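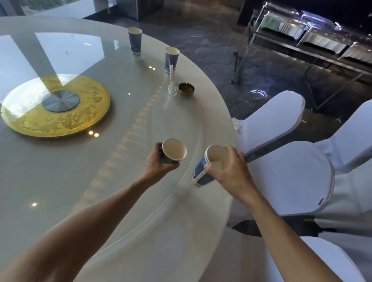 Paper cups in hand at one of the round tables in the Gruselley banquet hall.

The good china is staying in its crates, and Fairclough will have to get used to it. The banquet hall at the Gruselley, which has poured tea into porcelain for as long as most people in town have been going to weddings there, has switched to paper cups for everything short of a sit-down dinner.

The change took effect this month and covers buffet lunches, club meetings and the Sunday crowd. In a notice taped beside the coat check, the hall said it began the year with 400 porcelain cups and was down to 245 by the end of summer. The notice doesn't say where the others went. It does mention, in slightly larger type, that handbags will not be searched.

The new cups are blue with a white rim and come from Mirnell, a supply company two towns over. The hall's first order was for 2,337 of them, an odd figure that the events office puts down to the supplier clearing out its shelf. At the current pace they should last until about Thanksgiving, assuming guests hang on to one cup for the length of a meal. Early signs on that front are not encouraging.

Everything else in the room has been left alone. The glass lazy Susans still turn, the chairs still wear their white slipcovers, and the buffet trays still sit under their clear domes. The small brass ashtrays remain too, although smoking in the hall ended years ago and they now collect mostly toothpicks and olive pits.

Regulars have taken the news about as well as expected. A petition at the front desk asking for the porcelain back had 13 signatures by Friday, two of them in the same handwriting. One diner wrote in the margin that tea from a paper cup tastes like a school board meeting. Another asked if the cups could at least come with saucers. The events office said it would look into it - and then, a day later, said it had looked into it.

Tisto, the bakery that handles desserts for the hall, says its cakes will go on arriving on real plates. Those plates belong to the bakery, and it counts them on the way out.

Wedding parties and other formal dinners can still request the porcelain when they book, for a deposit that comes back when the cups do. The hall is also accepting returns of any cups that may have wandered off. They can be left in the box by the side entrance, which is open until 9 p.m. and has no window facing it.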